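To: Ghazala Mirani
Re: Pedell shared kitchen and common room, progress report, 8/3/26

Hi Ghazala,

You asked for something longer than my usual two lines, so get a coffee. I've tried to put in everything Undano will want to know before the next payment, plus a few things they probably won't care about but that took up a lot of my spring and summer (the shelving, mainly).

Where we are

The room is open and people are using it. That was the big goal for this period and I'm really pleased to be able to write it down! At the end of the last report we had a brick shell with good light and a kettle on a folding table. Now we have a kitchen corner that works, storage that mostly works, and a coat area that needs one more try. The regulars from the Vullthorpe side have started coming over to eat with us too, and I had hoped for that but hadn't dared put it in the application.

We had 293 visits logged in the sign-in book this period against a target of 300. I know that's a near miss. The book was also sitting in a drawer for the first stretch, so I suspect we did fine, but I'm only reporting what's written in it.

The fridge

The biggest single purchase, and worth it. We went with a plain white one with glass shelves, and it stands against the brick wall where the old workbench used to be. I wanted glass shelves because spills stay where they are and you can wipe them up in one go, instead of finding last month's juice at the bottom of everything. The door opens to the right, so there's clear space to stand in front of it and sort things out without backing into the shelving.

It's a shared fridge, so it fills up with a funny mix - a piece of fruit, somebody's plastic bag, a bottle or two. We ask people to keep to the basics: name on it, lid on it, take it home when you're done. The first two are going well. The third is a work in progress, and so we do a clear-out every other week and put anything unclaimed on the counter for one day before it goes.

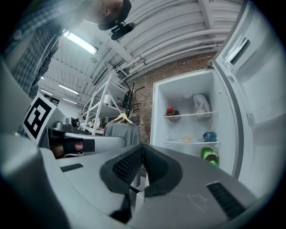 Shelving and storage

Next to the fridge area we put in white metal shelving for the things that used to live in boxes under the table: rolls, bits and pieces, cleaning stuff, the endless small items that a shared room attracts. It came flat, and it took two of us a whole afternoon and one very tense phone call to the supplier (Assunção, who were lovely about it and sent the missing feet free of charge). It's solid now.

What I'd do differently is label it from day one. We put things on the shelves in the order we unpacked them, and people have been loyal to that order ever since, even where it makes no sense. I've got a label maker on loan and plan to redo it shelf by shelf, leaving the top for things we hardly touch.

There's still too much on the lower shelves. Some of it belongs to groups that have stopped meeting and I'm trying to track down the owners before I throw anything out. If you have old contact details for the sewing circle, please send them over.

The coat corner

Coats were a surprise. In the application I gave them half a sentence, and then the first cold morning came and every chair in the room had a jacket on it. So I spent a little from the small items line on a black metal coat rack and a handful of wooden hangers. Total cost was $19 secondhand, and I'm prouder of that than I should be.

The hooks are good and deep, so heavy things don't slide off, and the hangers are kinder to jackets than a hook through the collar.
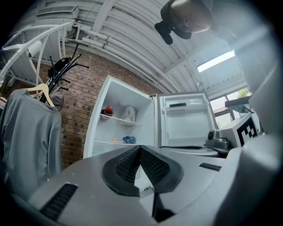

The trouble is space. Once a few long coats are on it, the rack gets wide, and it's already close to the kitchen corner. I'd like to try it on the other side of the shelving, nearer the door, so people drop their coats before they get to the food. I've measured and it should fit. If it doesn't, we'll go back to wall hooks, but drilling into that brick is a job I'd like to put off for as long as I can.

Light, heat and the ceiling

Short section, mostly good news. The fluorescent lights are all working, and with the skylight we get a bright room for most of the day. The white paint on the corrugated ceiling made more difference than anything else we did for the money. I've had people ask if we put in new windows.

The pipes up there are staying as they are. I got a quote for boxing them in and it came to almost $200 for the part over the kitchen alone, so I said no thank you. They're painted white like the rest and I've stopped noticing them. The vent got a clean in the same week as the painting and is much quieter than before.

How the kitchen gets used

I went through the comment slips last week and the message is pretty clear: people want to eat here properly, sitting down, from something better than a tub. In the first weeks it was all snacks and drinks. Lately there's been more real food, and the fridge shows it - you'll find a plate with a small bowl on it up on the glass shelf, next to the bags and bottles, which tells me somebody is planning a meal and coming back for it. That does bring a new problem. Plates take up a lot of room, and bottles end up lying on their sides to make way for them. Two people have asked for a rack to keep bottles upright, and one person (in capitals) has asked for a ban on plates. I'm going with the rack.
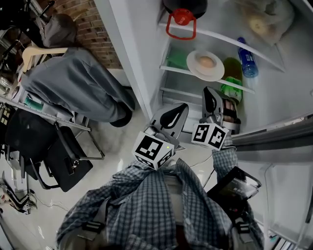 Mornings are still our quiet time, and I'd like to fix that before the weather turns. My idea is a simple open breakfast, bread and fruit and coffee, with the fridge stocked the evening before. It wouldn't cost much, and it would give the folks who find the lunch crowd a bit loud a time of their own. Keeping the green bottles and other tall things on the lower shelf would leave the upper one free for breakfast trays, so I'd want to sort out the shelf rules first and start the breakfasts second.

Money

We're inside the budget on equipment and a little over on paint. I'd like to move what's left in the furniture line across to kitchen items, if Undano agrees. The receipts are in the shared folder, named by month, and the only one missing is for the hangers. The seller wrote it on the back of an envelope. I can scan the envelope.

Before the next report

- Move the coat rack and live with it for two weeks
- Label the shelving and clear the lower shelves
- Buy the bottle rack
- Post the shelf rules on the wall by the fridge, in big letters
- Start the open breakfasts in September

What I need from you is a yes or no on moving the furniture money, and the sewing circle contacts if you have them. Come by for lunch when you're next over this way, too. There's a hanger for your coat - bring something with a lid.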